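Acta de la reunión del grupo de buenas prácticas de célula — mayo
Sala pequeña de Canent, de 9:30 a 11:10

Tomo yo las notas otra vez, así que ya sabéis, si algo os suena raro me escribís y lo corrijo antes de que se cuelgue. Estuvimos los de Canent, dos personas de Skillness y, por videollamada y con bastante eco, la gente de Farquharson. Plulteck se disculpó y mandó sus comentarios por correo.

1. Acta anterior
Aprobada con un cambio: donde yo había puesto "parada de emergencia" en el punto de la puerta, tenía que decir "parada de protección". Mea culpa, y de paso quedamos en usar siempre los términos del glosario.

2. Norma interna de picking en caja, borrador 4
Se nos fue casi toda la mañana con esto, como era de esperar. Skillness ha repasado el registro de los últimos ensayos: 386 intentos de agarre, de los cuales 20 acabaron en parada por contacto con la pared de la caja. A mí me parecieron muchos, a Farquharson le parecieron normales para objetos sueltos y sin orden, y ahí estuvimos un buen rato. Al final lo que importa es que hoy cada turno apunta las paradas a su manera, y con eso no hay quien compare nada. A partir de ahora se anota siempre el objeto que se buscaba, la pared afectada y si hizo falta entrar en la célula.

Después pasamos a la preparación del puesto, que es la parte del borrador que más me gusta (¡y la que menos gente se lee!).
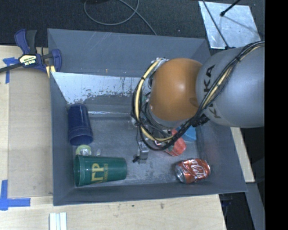

Puesto de picking: la caja gris con objetos mezclados, el brazo KUKA dentro y una mordaza IRWIN en la esquina.

Acordamos que la caja vaya siempre sujeta a la mesa y que la posición quede marcada con cinta azul, con esquinas en L y bien pegadas. Si alguien mueve la caja, aunque sea un poquito, se vuelve a comprobar la referencia antes de arrancar. Farquharson preguntó si basta con una sola mordaza. No llegamos a nada, lo van a probar ellos y nos cuentan.

Sobre los cables hubo más debate del que yo pensaba. El mazo que va por fuera del brazo tiene que llevar bridas y dejar bucle suficiente para que la muñeca gire sin tirones, en eso todos de acuerdo. Plulteck pedía por correo revisarlo cada 300 ciclos; los de Skillness prefieren hacerlo al empezar el turno, con el brazo parado y recorriendo a baja velocidad las posturas extremas. Nos quedamos con lo segundo y lo de los ciclos se apunta como recomendación.

También entra en el texto el tema de los objetos de ensayo: vasos de plástico, latas y demás. Las latas abolladas se admiten — la gracia es que el sistema se las encuentre así — pero hay que apuntarlo en la ficha del lote. Los trocitos sueltos se retiran con la célula parada y bloqueada, nunca metiendo la mano "un segundito".

3. Velocidad en modo manual
Cortito. Se mantiene el límite que ya teníamos y se añade que quien lleva la consola no la suelta mientras haya otra persona dentro del vallado. Farquharson quiere una frase más clara sobre quién da la voz de rearme, y tienen razón, la que hay la escribí yo y no se entiende.

4. Tareas
Canent: pasar a limpio el borrador con lo de hoy y reescribir la frase del rearme.
Skillness: plantilla única para anotar paradas, unas 20 líneas como mucho.
Farquharson: prueba con una y con dos mordazas.
Plulteck: confirmar por correo que aceptan lo de los cables.

5. Ruegos y preguntas
Skillness pide que la próxima sea en una sala con mejor micro. Apuntado y apoyado por mí con entusiasmo. La fecha la cerramos por correo.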